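Making washing soda from bicarb (and working out what is in the bag you already have)

Filed under: Kitchen chemistry, mostly harmless

Washing soda and bicarbonate of soda are cousins, and like many cousins they look alike and should not be swapped at dinner. Bicarb goes in scones. Washing soda goes down the drain, into the laundry and onto the grill pan you have been avoiding. The first can be turned into the second with an oven, a tray and an hour of doing something else, and this page explains how.

I started making my own when the shop in Skumitdale stopped stocking it in favour of a spray that smells of "linen breeze". Our water is hard enough to walk on, so doing without was never an option.

What the stuff is

Bicarbonate of soda is sodium hydrogen carbonate. Heat it and it gives up carbon dioxide and water, leaving plain sodium carbonate behind. That is washing soda, or soda ash if you buy it from someone with a forklift.

The confusion comes from water. Sodium carbonate is sold in more than one form:

Anhydrous: a fine white powder with no water in the crystal. This is what comes out of your oven.

Monohydrate: one water for each unit of carbonate. You will probably never buy it on purpose, but an open tub of the anhydrous sort will drift towards it in a damp cupboard.

Decahydrate: ten waters, in big clear crystals. These are the traditional "soda crystals", and by weight they are 63 per cent water.

Read that last figure again before comparing prices. My last bag of Flireo crystals held 1,536 grams by my scales, of which 569 grams was sodium carbonate. The other 967 grams was water, which I could have had from the tap. I don't hold it against Flireo, as crystals are easier to rinse off your hands and far less dusty. It does mean that a recipe calling for "a cup of washing soda" is telling you almost nothing.

What you need

500 g bicarbonate of soda (the cleaning grade is fine and cheaper)
A shallow stainless steel or enamelled tray
An oven that can hold 200°C
Kitchen scales
A wooden spoon
Rubber gloves, and glasses or goggles
A clean, dry jar with a tight lid
A label, and the self-discipline to use it

Don't use an aluminium tray, or a steel one lined with foil. Sodium carbonate attacks aluminium, more so once it is damp, and you end up with a grey tray and grey soda. I have the tray still. It is used for seedlings.

Making it

1. Weigh the empty tray and write the number down. On paper. You will not remember it.

2. Tip in the bicarb and spread it no deeper than a finger's width. A deep heap will cook on top and sulk underneath.

3. Put it in the oven at 200°C. My old Holmgren runs cool on the left, so I turn the tray halfway through. If yours is well behaved, leave it alone.

4. After half an hour, stir. The powder may puff and shift as the gas comes off, which is mildly entertaining if you have had a quiet week. Keep your face back from the door when you open it, as there is steam.

5. At one hour, take the tray out, let it cool and weigh it again.

6. Take away the weight of the tray. From 500 g of bicarb you want 315 g of soda. If you have more than that, there is still bicarb in there and it goes back in for another twenty minutes. If you have less, you spilt some.

7. Spoon it into the jar while wearing the gloves, put the lid on, and label it.

Weighing is the only part worth being fussy about. There is a lot of advice online about how finished soda looks "less sparkly", and I am sure that is a great comfort to people with better eyesight than mine. The scales don't need to interpret anything.

Doing the washing with it

For an ordinary load in hard water, a level tablespoon of the anhydrous powder goes into the drum before the clothes. If you are using crystals, make it nearly three times the weight to get the same amount of actual soda. The carbonate grabs the calcium and magnesium in the water before your detergent can waste itself on them, so cut the detergent down a bit and see how you get on.

Keep it away from wool and silk, which are protein and dislike strong alkali. Cotton and linen put up with it. Dark colours deserve a test on an inside seam first. For socks with a long history, dissolve two tablespoons in a bowl of hot water, soak for an hour, and then wash as usual. An overnight soak does no more good than the hour did and leaves you with a cold bowl of socks to deal with before breakfast.

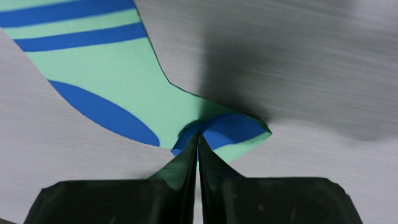

Cheuk-hei Au: I followed the oven steps on Tuesday and mine stuck at 352 g after the hour, then the same after I stirred it and left it on the worktop. Is the leftover weight bicarb, or has it picked up water? And does it matter for laundry?

Mostly bicarb, I'd say, Cheuk-hei. Leaving it on the worktop won't finish the job, however long you give it, and a bit of damp air won't help. Another twenty minutes in the oven should show you: if the weight drops towards 315 g, that settles it. For laundry it hardly matters, as bicarb is just a weaker version of the same idea. For the crystals further down it matters a bit more, so finish it off before you start on those.

The red cabbage test

If your scales are unreliable, or you have found an unlabelled jar and would like to know what past-you was up to, boil a few leaves of red cabbage and keep the purple water. Put a little in two saucers. Stir a pinch of known bicarb into one and a pinch of the mystery powder into the other.

Bicarb turns the cabbage water blue. Washing soda takes it further, to a definite green. A half-baked mixture lands in between, usually on the green side, so this is better at catching a complete failure than a partial one. It should go without saying that tasting the jar isn't the test, but Leif Rønning has asked me to say it anyway and will not explain why.

Growing proper crystals

You don't need to do this. The powder cleans perfectly well. But the decahydrate is handsome, it dissolves without clumping, and it gives you something to look at in the fridge besides the mustard.

Put 250 ml of water at 40°C in a glass jug. Add 100 g of your anhydrous soda a spoonful at a time, stirring all the while. Never do it the other way round: water poured onto the powder sets it into a lump with the character of paving. The solution will warm up by itself as the soda goes in, which is normal. If it stays cloudy, pour it through a coffee filter.

Cover the jug, let it come down to room temperature, then stand it in the fridge for 12 hours. Label this as well, particularly if other people in your house drink things from jugs. You should find clear, chunky crystals on the bottom. Pour off the liquid (good for the kitchen drain, so don't waste it), tip the crystals onto kitchen paper and pat them dry.

Then get them into an airtight jar quickly. Left in dry air they lose water and go from clear to white and floury, starting at the corners. Warmth is worse. They melt in their own water at a little over 30°C, and my first batch spent one afternoon in a shed at 29 degrees and came out looking like something dug up. October is a better month for this than July.

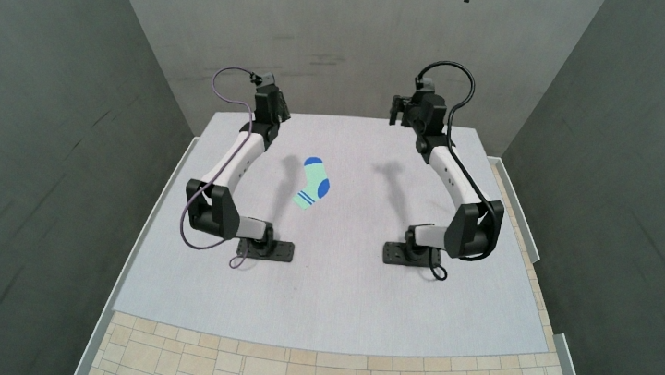
Sock laid flat on the table, a robot arm either side.

If it goes wrong

The powder has set hard in the jar. It has taken up water. Break it up and use it, or put it back in the oven for half an hour. No harm done.

No crystals after a night in the fridge. Either there was too much water or the soda was mostly still bicarb, which is far less soluble and would have left you a gritty white layer from the start. Drop in one shop-bought crystal as a seed and wait. If that does nothing, let some of the water evaporate and try again.

White film on dark clothes. Too much soda, or too full a drum. Run an extra rinse and be less generous next time.

Fizzing when you added vinegar. Of course it fizzed. You have now neutralised your washing soda with your vinegar and paid for both. Use one, rinse, then use the other if you must.

Handling and storing

Washing soda is a good deal more alkaline than bicarb. It dries and irritates skin and is properly unpleasant in the eyes, so wear the gloves and glasses when pouring the powder about. If it gets in an eye, rinse with plenty of water for a good quarter of an hour and get medical advice. Keep it out of reach of children and pets, and never store it in a bicarb tub, however convenient that tub may be.

I keep mine in a Prodanlow clip-top jar on the high shelf, with the tray weight written on the lid next to the word SODA and, in smaller letters, NOT FOR SCONES.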